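Ticket: e-book keeps losing my place, and chapter 4 is missing

Hi again! I'm still stuck with my copy of *The Plimville Summer*, so I'm adding everything I've tried to this ticket.

**What happens:** I open the book in the Skatier app, read happily up to the end of chapter 3 (she's just missed the last ferry and he's offering her the spare room, so you can imagine how annoyed I am), and the next page is chapter 5. If I go back, the app jumps to the cover. My tablet says the book has 400 pages, but my phone stops at 150.

**Tried so far**

- Deleted the book and downloaded it again – same gap
- Signed out on both devices, then back in
- Turned off page sync, which stopped the jumping on my phone but didn't bring the chapter back
- Opened the sample from the Vodier store page, only it ends after chapter 2, so no help there

**Update, 5/31/22:** Your reply asked which edition I have. It's the Moreira one, the reissue with the bonus epilogue, and I bought it in March. I read the first book in the series on the same tablet with no trouble at all!

I don't want a refund, I just want chapter 4. Could you push a fresh file to my account, or send me the chapter on its own? I've stopped reading so I don't spoil the ending – please keep this ticket open until I've had a chance to check the new copy.
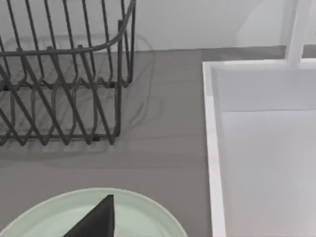
Once it's there I'll test it on the phone first, then the tablet, and post the page counts for both.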